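What I learned from a year of packed lunches

8 November 2024

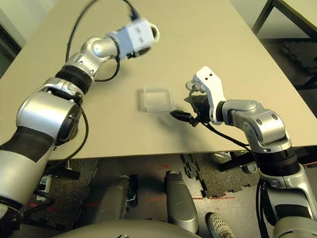 Plenty of table to spread out on.

I started bringing my own lunch in March, mostly out of crossness. The sandwich place on the corner in Irville had put its cheese and pickle up again, and I stood in the queue doing sums in my head and then walked out without buying anything. I was starving by three o'clock, so it wasn't much of a protest, but the next morning I got up and boiled some eggs.

The first couple of weeks were dull, I'll admit. Eggs, bread, an apple, repeat. Then I worked out that the trick (for me, anyway) is to cook too much in the evening and put the lunch portion away before I sit down to eat. If it stays in the pan I'll go back for it. Lentils with a bit of smoked paprika are good cold. Roast carrots are lovely cold. Pasta is only all right cold, unless you dress it while it's still warm, and then it's very nice indeed – a spoonful of mustard in the dressing does wonders.

Rice needs more care. Cool it quickly, get it in the fridge and eat it the next day. I don't keep it longer than that.

My best find has been the little Trương shop behind the bus station, which sells pickled carrot and white radish in tubs. I put it on everything! Leftover chicken, a bit of cucumber, a heap of that and some coriander in a roll, and I'm happier than I ever was with the cheese and pickle. They do a chilli sauce too, but go gently with it if you've got a meeting straight after.

Now, boxes. I've been through a few. The Driltis one has 2 compartments and a clip on each side, and it's the one I'd buy again. Mine has been through the dishwasher more times than I can say and the lid still shuts properly. The Kovberg flask was a present and keeps soup hot until lunchtime as long as I fill it with boiling water first and leave it for a few minutes while I find my shoes. Skip that bit and you'll be eating lukewarm leek and potato, as I did for most of September.

Soup is what I'm on now that it's cold out. I make a big pot that gives me eight portions and freeze most of them flat in bags, so they stack up like files in a drawer. Label them. I had what I thought was tomato last week and it was stewed plums.

As for the money, I kept a note on my phone for the first few months and then got bored, but by the time I stopped I'd saved £343 against what I used to spend. Some of that went on a good knife and the rest just sort of vanished into the gas bill.

I've still got 26 recipes torn out of magazines that I haven't tried, and at least half of them want an ingredient I'd have to go into town for. If you have a good one for butter beans, leave it in my pigeonhole. I bought far too many tins.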